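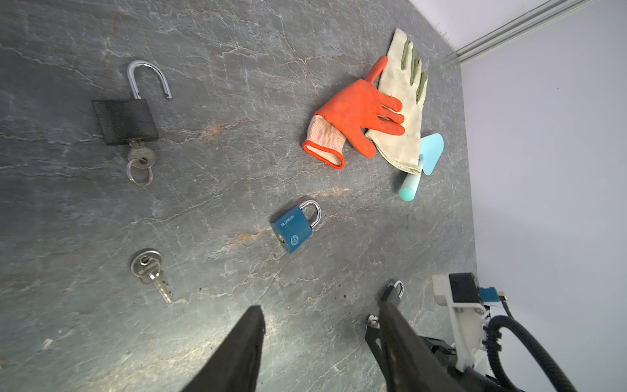 Grade the Boring Jobs

Opinion, 2/25/22

Every February our school district holds a showcase for student engineering projects, and every year the same kind of project gets the longest line. It moves fast, it makes noise, and it does one thing that was rehearsed for weeks. I have judged at the showcase and I have helped run the after-school robotics class at Guminville, and I think we are rewarding the wrong work.

My argument is simple. A student robotics class should spend most of its time on ordinary objects and ordinary jobs, and it should be graded on how well the students understand why the robot fails at them. The tournament robot can stay. It should take up a smaller share of the year than it does now.

I came to this view slowly. When the Guminville class started, we did what the kits told us to do. The kits come with foam cubes and plastic rings, all the same size, all the same color. A student could write a program that picked up a cube in an afternoon. The program worked because the cube was always a cube. Move it two inches and the gripper closed on air. The students fixed this by marking the table with tape so that the cube would never be two inches off again. I don't blame them. We had asked for a cube in a bin and they gave us a cube in a bin.

Vesna Petkov, who teaches the class, took the cubes away the following year. She put out padlocks, keys, gloves and a small garden trowel. The assignment for the first unit, which the students named Tisano, fit on one line: pick up each thing, put it down somewhere sensible, and write down what went wrong.

There was a lot to write down. A padlock has a hard body and a thin, slippery loop of metal, and the two parts need to be held differently. A key lies almost flat on the table, and a gripper coming straight down has very little to hold on to. A glove changes shape every time it is dropped, so a program that saved the shape of the glove was out of date right away.

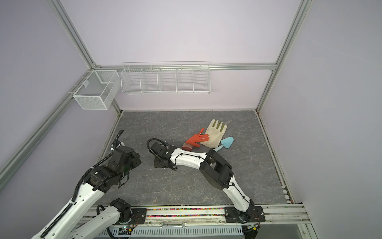
The two-arm cell at Guminville, with the gloves and trowel on the work surface.

The gloves caused the best argument of the year. One group wanted to pinch a fingertip and lift. Another wanted to grab the cuff. A third said the whole thing should be pushed to the wall first and scooped up from there. None of these was in the kit manual, and all three could be tested before the late bus. The fingertip group was sure of itself and lost badly. I would give up a shelf of trophies for a class where students disagree like that and then go check.

I know the objections because I have heard them from parents and from other judges.

The first is money. An enclosed cell with two arms costs more than a kit, and Guminville was lucky to get a grant from a local foundation, Illier, that covered the arms and the rails. But the idea doesn't depend on the cell. The objects we added cost less than 100 dollars altogether, and most of that was padlocks. A class with one small arm and a kitchen drawer's worth of household things can run the same unit. For comparison, our last tournament trip cost 2595 dollars for the team, and the students spent much of it waiting for their turn in a gym.

The second objection is that students need a goal and a date, and that a tournament supplies both. This one I take seriously. Some students work hard only when there is a scoreboard. I have seen a boy who would not stay ten extra minutes in class stay until nearly eight at night before a match. I don't want to lose that. Still, a date can be set by a teacher, and a goal can be something other than beating the school across the river. The Tisano unit ended with an open evening where visitors set the table however they liked, and the students had to work with it. That was pressure enough.

The third objection is that it looks dull. A robot that takes most of a minute to pick up a key is not exciting to watch. I agree. It is dull to watch in the way that most engineering is dull to watch. If we tell fifteen-year-olds that the job is flashing lights and a cheering crowd, we are not telling them the truth, and the ones who would be good at the slow part may never sign up. 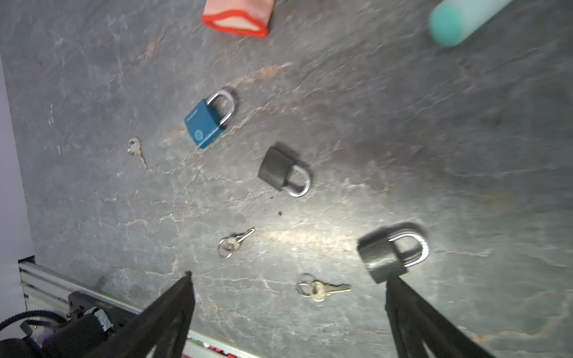 Padlocks and keys on the table, seen from the wrist of one of the arms.

The wrist view is what the students spend a lot of their time looking at. They go back through pictures like these and label them by hand - this is a lock, this is a key, this is a shadow that the program took for a lock. By the end of last term they had labeled 2884 of them. I expected complaints. There were some. But the labeling was also where several students first understood that the machine has no idea what a key is. It has only what they gave it, and if they gave it sloppy labels it behaved in a sloppy way.

That is a useful thing to learn at fifteen, when the people who sell these systems are talking as though the hard part is over. A student who has looked through hundreds of pictures of padlocks and still seen the program mix up one lock with another is going to ask better questions than I did at that age.

So what should change? I would start with the showcase rules. At present a project can earn 800 points, and nearly all of them go to finishing the task in the time allowed. The written log is worth almost nothing. Some teams hand in a page they wrote that morning. I would move half the points to the log and to a test with objects the team has not seen before. If the robot drops the object and the student can explain why, that should score well. If the robot succeeds and the student can't explain it, that should score less.

I would also let schools share their objects and their logs. Zúñiga, the other middle school in our district, has a single arm and a very good teacher, and its students have been working on towels. Our students have been working on gloves. As things stand, the two groups see each other once a year as opponents, and they have never read each other's notes.

The rules for next year's showcase are open for comment until the end of the month. The form is short and asks for changes by section. Scoring is in section four.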